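Search this dataset Go

# Liapis — jeans and trousers, folded on a mat

Part of the Pirer clothing set. Folding and sorting at home, on a woven straw mat. Mostly denim, some beige, some black.

## Whats in it

- 3415 clips, 165 held out for test
- 40 garments, each with its own row in garments.csv
- class names: jeans, trousers, dark_knit, other_dark

Colors are by eye. Dark gray and black denim share one color code (dk) — we couldn't agree on them and gave up. Blue is blue.
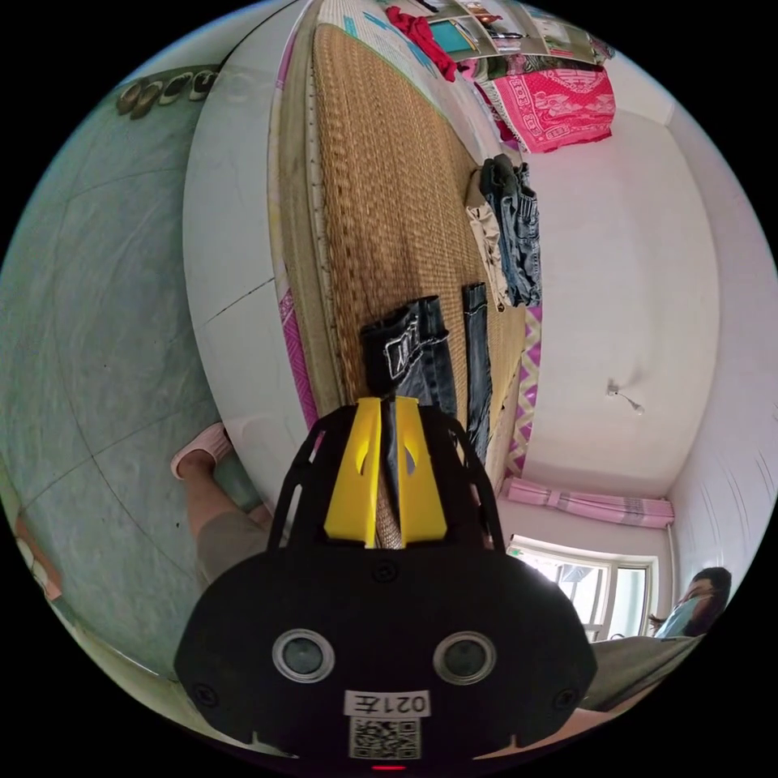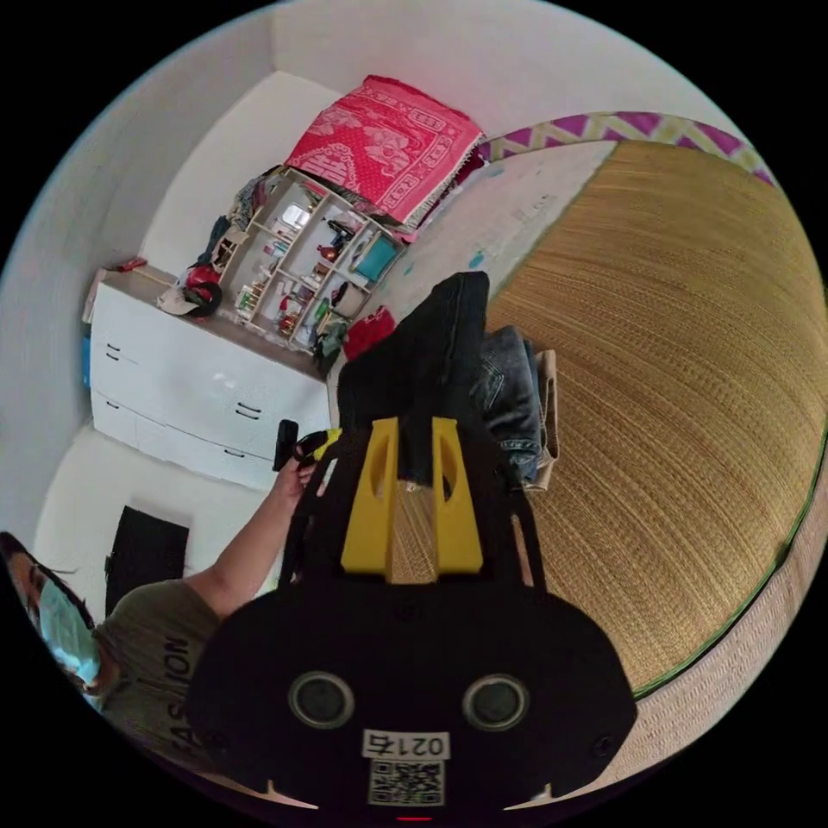
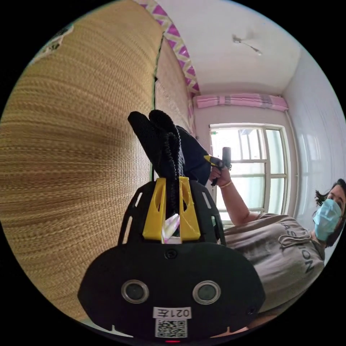

— Drirnby

Black items are the hard part in all three, soft cloth loses its outline fast. Blue jeans much easier, the stitching gives you something to go on.

## Labels

One row per garment per clip. "pile" = folded things stacked together, dont split these. If only a leg or a seam shows, label it anyway and set part=1. Knits get dark_knit even when you cant tell what the garment is.

Mat weave is fine and regular, so resizing below half gives you moire. Seen it on 35 clips, listed in moire.txt.

## Known problems

- beige trousers underrepresented
- a few garment ids swapped in the January batch, fix comming
- no size or fabric content recorded

Older version was under Grimer, don't mix the two — ids clash.

We use cookies to remember your settings. Accept Decline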